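Clellow cell

The Clellow cell is a tabletop manipulation cell built around a single small robot arm and a toy kitchen. It was designed at the Petik workshop as a low-cost station for repeated pick-and-place work, and its build notes were later taken over by the Pralum project, which maintains the current revision. The name refers to the whole station: base plate, arm, gripper, kitchen unit, cabling and control box. The arm alone is normally called "the arm" in the notes and has no separate name.

The cell is known mainly for its maintenance schedule, which is longer than its assembly guide.

Contents
1 Layout
2 Mounting
3 Cabling
4 Gripper
5 Calibration
6 Work surface and objects
7 Routine maintenance
8 Common faults
9 Revisions
10 See also

Layout

The kitchen unit stands with its back to a wall or panel. The arm is mounted to the right of the unit and reaches in over the counter. A left-hand version was drawn up but dropped, as the upper shelf of the kitchen then blocked the elbow in most of the poses needed at the sink.

The reach of the arm sets the position of everything else. The base plate is 630 mm wide and is bolted to the bench before the kitchen unit is placed. The unit is then pushed against two stops on the plate and held with clamps. Moving the unit after calibration, even slightly, requires the whole calibration to be repeated.

Mounting

The mount is fixed with four bolts through the base plate. The build notes call for flat washers under the heads and a thread-locking compound of medium strength. Bolts are tightened in a cross pattern, first by hand and then with a torque wrench, and are checked again after the first day of running.

Early cells used a clamp mount of the Ivanov pattern, which could be put on and taken off without tools. It was found to creep under load. The drift was small in any one hour, but over a long session it was enough to make the fingers strike the rim of the sink on the way down. The clamp mount is no longer supported, although a few cells still use it with a steel pin added behind the jaw.

Cabling

Power and signal cables run along the outside of the arm. At each joint a loop is left so that the cable can follow the full travel of the joint without being pulled tight. A loop that is too short loads the connector and leads to dropouts; one that is too long catches on the shelf. The usual method is to drive each joint to both ends of its travel with the cable loose, mark the cable, add 20 mm, and then fix the tie.

Ties are placed on the links and never on the joints themselves. The cut ends of the ties face away from the cable. Connectors at the gripper are held with a small strip of tape, replaced whenever the gripper is removed.

Gripper

The gripper is a parallel type with two fingers driven by a single motor. The body is left open so that the screws and wiring can be reached without taking the gripper off the arm - a choice that makes service quick but lets dust and fluff into the drive.

The fingers are aligned with the gripper closed. A strip of paper is placed between the tips and pulled out slowly. It should drag evenly along the whole contact area. If it drags only at the end, the finger screws are loosened a half turn, the fingers are closed on a flat steel bar, and the screws are tightened again while the bar is held.

Finger pads wear faster than any other part. They are changed when the surface looks shiny or when the closing force has to be raised to hold an object that was held before. One cell at the Petik workshop completed 1,204 cycles on a single pair of pads before slip was recorded, but the pads in that trial were cleaned more often than the schedule asks.

Calibration

Calibration is done in three stages. In the first, each joint is moved to its zero mark and the offset is stored. In the second, the tip of a pointed tool is brought to a set of fixed points on the counter, and the position reported by the arm is compared with the measured position. In the third, the floor height of the sink is found.

The last stage gives the most trouble. The sink floor is lower than the counter and is reached with the gripper pointing straight down, so an error in the wrist angle shows up as an error in height. The arm is lowered in small steps until a feeler gauge placed on the floor can just be moved under the closed fingers. The thickness of the gauge is then subtracted from the stored height. The height is taken near each corner and in the middle of the basin. If the readings differ by more than the thickness of the gauge, the basin is not sitting flat in the counter and must be reseated.

A soft limit is set just above the measured floor. It is not a replacement for the current limit on the motors, and both are left on during normal work.

Work surface and objects
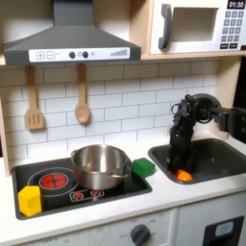
Objects used in the cell are light, plain in color and small enough for the fingers to close on from above. Strong colors are preferred against the pale fittings of the kitchen unit. Objects with a hard gloss finish are avoided, as they tend to turn in the pads when gripped off center.

Metal cookware is allowed on the cooktop but is treated as an obstacle in the motion plan unless the task calls for it to be used. The planner keeps a clear zone over its rim. Utensils on hooks are left in place between runs, and their lower ends are included in the collision model along with the hood and the shelf.

The basin is kept dry. Cleaning is done with a cloth that has been dampened and wrung out, with the arm parked and the motor power off.

Routine maintenance

The schedule in the current notes is as follows.

Before each session: look over the cable loops, wipe the finger pads, confirm that the kitchen unit is against its stops, and run the arm once to its park position and back.

Weekly: brush out the gripper drive, check the finger screws, and repeat the floor height measurement in the middle of the basin only.

Monthly: check the torque on the mount bolts, inspect the connectors, and repeat the full calibration.

Yearly: replace the signal cable from the control box to the base, whether or not it shows wear. Most Pralum cells have this done in October.

Common faults

Fingers touch the basin floor. The usual cause is a stale floor height after the kitchen unit has been moved. Loose mount bolts are the next thing to check.

Gripper stops partway. Dust in the drive, or a wire lying across the finger slide. The motor should not be driven against the blockage.

Joint drops out and returns. Nearly always a connector under tension from a short loop. Joints near the gripper are affected more often than those near the base.

Object held but dropped on lifting. Worn pads, or fingers out of line. The paper test separates the two.

Slow drift to one side. Seen on cells with the clamp mount. On bolted cells it points to wear in the base joint.

Revisions

Revision 9 of the build notes is the current one. It removed the clamp mount, changed the cable allowance at the joints and added the corner readings to the floor height procedure. Parts made for the previous revision fit without change, except for the base plate, which has a different hole pattern.

See also

Petik base plate
Ivanov clamp mount
Parallel gripper
Soft limit

This page was last edited on 20 February 2021.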